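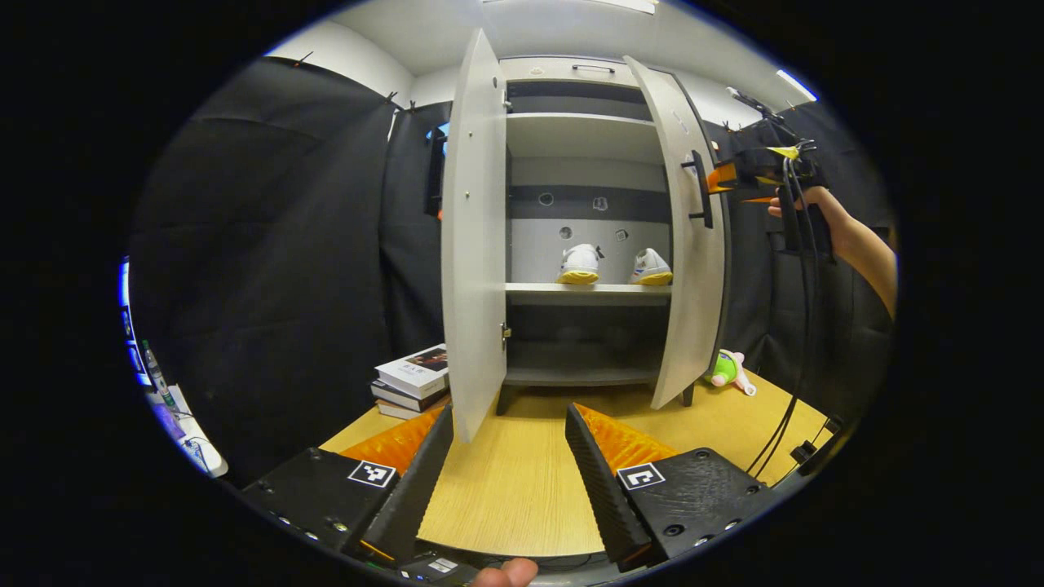 *Shoes on the middle shelf, with a pair of Tumwood hand-held grippers at the cabinet.*

**Tumwood puts a price on opening the cupboard**

**DRULLBRIDGE, July** – Tumwood today began taking orders for the Sidton, a kit of two hand-held grippers for people who teach robots to do household chores and would like to start before the robot arrives.

The Sidton is held in the hands and worked by a person. It opens doors, picks up shoes and puts them down somewhere else, all of which the person could already do. The difference is that the job gets done with the same kind of fingers a robot will have, and is recorded from the gripper's point of view, so that a robot can be trained on it later.

Each gripper has two black fingers lined with ridged orange pads. The square markers on the fingers let the software work out how far apart they are at any moment. Pads are held to be a wear part and come off with an ordinary screwdriver. Tumwood has been asked whether they come in other colours. They do not.

"Our first customers wanted to record very ambitious things, and then they tried a cupboard door," said Maxence Gilbert, who runs product at Tumwood. "A cupboard door swings at you. It has a handle in a silly place. You need one hand to mind the door and the other to get at whatever is behind it. We sold a lot of second grippers that month, so now we sell them in twos."

The kit was developed over 3 years in Drullbridge, mostly at a table. Early versions were heavy enough that operators began to favour short tasks, and a testing log from the period records a marked loss of interest in anything kept on a high shelf. The production model weighs 439 grams without its cable. Tumwood recommends a break every half-hour and has put this on the first page of the manual, where it stands a chance of being read.

Also included is Vávra, the company's recording software. Vávra keeps the left and right grippers on one clock, flags any take in which a marker went out of view for too long, and lets the operator throw out a bad attempt with a foot pedal. The pedal was added at the request of operators, who pointed out that both of their hands were busy. It is now the most praised part of the product and took an afternoon to design.

Corentin Hervieu, who leads training for new customers, said most people are comfortable with the grippers within a morning. "They squeeze too hard to begin with," he said. "Then they get the feel of it and start trying to pick up their coffee. We ask them to finish the coffee first."

Tumwood is candid about what the Sidton will not do. It isn't waterproof. It doesn't care for mirrors or for very dark rooms, where the markers become hard to read. It won't lift a full saucepan safely, and the warranty has a paragraph on the subject. It is also no substitute for deciding in advance which task to record, a stage that customers report takes almost 7 times as long as they had planned for.

**What's in the box**

- 2 hand-held grippers with cables
- Spare finger pads and the screws to fit them
- Foot pedal
- A licence for Vávra, covering every computer in one lab
- A printed manual, with the page about breaks

**Availability**

The Sidton is available to order now, directly from Tumwood, with the first kits leaving Drullbridge in August. Labs and teaching programmes can ask for a loan kit before they buy. Loan kits should be returned with both grippers.

**About Tumwood**

Tumwood makes recording tools for robot training. It is based in Drullbridge, in a building with a great many cupboards.

**Media contact:** Maxence Gilbert, Tumwood, Drullbridge. Review kits are available on request.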